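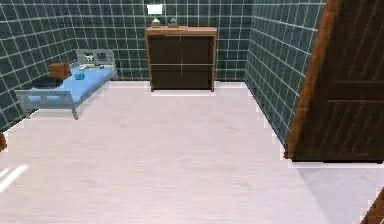 Coron colleges sign up to campus bystander training, but the details are thin

Feb 16, 2025

All 29 public colleges in Coron have agreed to put incoming students through a bystander training course starting in September, the state's higher education department announced. Every one of them will use the same online program, bought from a company called Fomaseck, and every one of them will get to decide what happens to a student who skips it.

That second part took up one line near the bottom of the department's statement.

The course is meant to teach students how to spot a situation that could turn into harassment or assault and how to step in safely. It runs 63 minutes, split into short lessons with a quiz at the end of each. Students can take it on a phone, and they can stop and come back later.

The department points to a trial last year at Henare College, where 3886 students were invited to take the course. It says most of those who finished felt "more confident" about helping someone in trouble. The statement doesn't say how many finished. A spokesperson for the department said a full report on the trial would come out "in due course" and would not say whether that meant before or after the program goes statewide.

Feeling more confident is also a low bar. The survey went out right after the last quiz, and there is no sign that anyone checked back with those students a few months on, or looked at whether reports of assault at Henare went up, down or nowhere. Either kind of change would be hard to read, of course. More reports can mean more trust in the system — or more assaults.

The student union at Condivora State, the largest campus in the group, gave the plan a cool welcome. In a written response, it said training is useful but that its members have been asking for something else: more counselors, and a complaint process that doesn't drag on. The union says students who filed a formal complaint at Condivora last year waited about 223 days on average for a decision. The university didn't dispute the figure when asked, and said it was "reviewing its procedures."

There is no new money for counseling in the plan. The department says colleges are free to pay for extra staff out of their own budgets, many of which were trimmed last year.

The cost of the Fomaseck contract hasn't been made public either. The department said the price is confidential under the terms of the deal, although it did confirm that the license has to be renewed every year and that colleges will start sharing the bill after the first one.

Students already enrolled won't be required to take the course. Faculty and staff are not covered at all — a separate program for them is "under discussion," according to the department, with no start date.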